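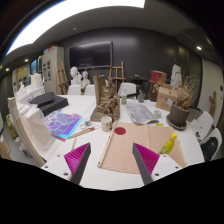

Figure 1. Worktable with wooden board and yellow bottle.

Student project report: Who uses the Dutska Street community art room?
Jairo Palomino

Background
The art room on Dutska Street opened in February as part of the Rivadeneyra neighbourhood centre. It is free to use and paid for by a small council grant. My project looked at who goes there, how far they travel and what would make them come back.

Method
I left a one-page survey at the front desk and also put it in the centre's newsletter. Of the 579 copies that went out, 200 came back filled in. I then did eight short interviews, mostly with parents and retired people. The interviews were meant to take ten minutes but most ran closer to 30. 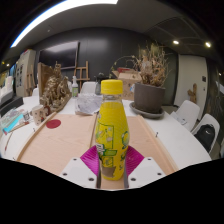

Rekodura Student Papers – Issue 8 – page 30

Results
More than half of the people who answered live within walking distance. Most of the others come on the Vukik bus, which stops outside the library. Very few drive, and those who do complained about parking.

Evening sessions were the most popular with people who work full time. Parents preferred mornings, but the room is often booked by the seniors' painting group then.
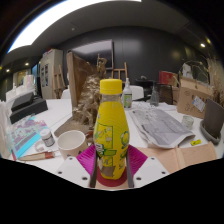 The other common complaint was storage. People who are partway through a piece have to carry it home – on the bus, in many cases – and several said they had given up on larger work for that reason. A locked cupboard was the most requested change, ahead of longer hours.

Limits
The survey was only in English, and I did not reach anyone under 16. The newsletter goes to people who already know the centre, so the results probably favour regular visitors.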